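The Water We Wash With – speaker notes
Hirnton Home Economics Club, winter talks
February 20, 2022

Slide 1 – Title

Wait for the tea crowd to sit down. Say hello, thank the hall, check that the back row can hear.

Start with the question right away: how many of you grew up with someone telling you that you were washing dishes the wrong way? Leave time for hands. There will be a lot of hands.

I love this subject. I have been reading about dishwater for two winters now and I am still finding things that make me put the book down and go tell someone. So this is a talk about the history of washing up, mostly in ordinary houses, mostly in this valley, and I promise very little plumbing until the second half.

Slide 2 – Before the tap

Carrying water. Ask them to think about a full bucket, one in each hand, up from the Parex spring in November. If you had to carry it, you used it more than once. Vegetables first, then hands, then dishes, then the floor or the garden.

Read the line from the Dramani farm ledger: "Dish water to the beans, as before." I adore that "as before." A whole routine in two words, and whoever wrote it clearly thought it needed no more explaining.

Sand, ash and rushes as scourers. Pass around the bundle of horsetail (it is in the shoe box, NOT the tin). It really works on a burnt pot! Let people rub it between their fingers. It has a gritty feel that surprises everyone.

Slide 3 – Soap gets easy

Home soap: fat, lye, a long afternoon and a strong stomach. Then bars from the store, shaved into the pan with a knife. Mention the little wire cage on a handle that held soap scraps – you swished it through the water until it foamed. Someone will have had a grandmother who used one. Let them tell it, but keep an eye on the clock.

Flakes, then powder, then liquid. The big change with liquid detergent was hard water. Soap and hard water make scum, and the water here is very hard. Detergent mostly got around that. If you ever wondered why older recipes for washing glasses call for a splash of vinegar in the rinse, there is your answer.

Slide 4 – Two bowls or one?

My favorite part. Slow down.

The argument: do you rinse? Some families washed, stacked and dried straight from the suds. Others would not dream of it. I grew up in a rinsing house and married into a non-rinsing one, and we had words.

The double sink settled it for a lot of kitchens. One side to wash, one side to rinse or drain. Before that, people used two enamel basins on a table, and the second one was always the chipped one.

Also the order of washing, which every old household manual agrees on: glasses, silverware, plates, serving dishes, pots. Cleanest first, greasiest last. Still good advice. 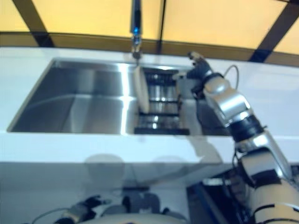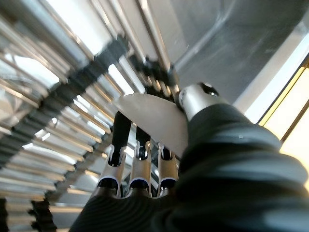
A plate at the sink, twice over.

Slide 5 – Drying, or not

Linen towels versus the rack. Linen leaves no lint, which is why the glass towel was kept apart from the rest and guarded fiercely. Show the red-striped one from my kitchen drawer.

Wooden plate racks fixed over the sink go back a long way in larger houses. The plates dripped where they were stored, and that saved a whole job. Then wire, then plastic-coated wire, and so on.

Slide 6 – The Drondeo survey

Explain what this was: the Drondeo local history project asked households in the valley to send in their memories of kitchen chores. They got 1,734 replies. I have read almost 8 boxes of them and I would happily read eight more.

Read three, if time allows:
The girl who sang a hymn for each stack of plates and knew the wash was done when she ran out of verses.
The father who washed only on Sundays and used every towel in the house.
The brothers who drew a chalk line down the middle of the drainboard.

Skip the one about the goose unless they are a laughing crowd.

Slide 7 – What I took home from it

I keep a small bowl in the sink now for the first cold water that runs before the hot arrives, and it goes on the houseplants. "As before!" I soak oatmeal pans in cold water, not hot, thanks to a tip in box three. And I have gone back to glasses first.

Slide 8 – Questions

Likely ones: is the dishwasher better on water (depends on how full you run it and how you wash by hand), where to find horsetail (damp ditches, ask before you pick), can they see the ledger (yes, by appointment, clean hands).

Remind them about the sign-up sheet by the door. Collect the horsetail before people leave.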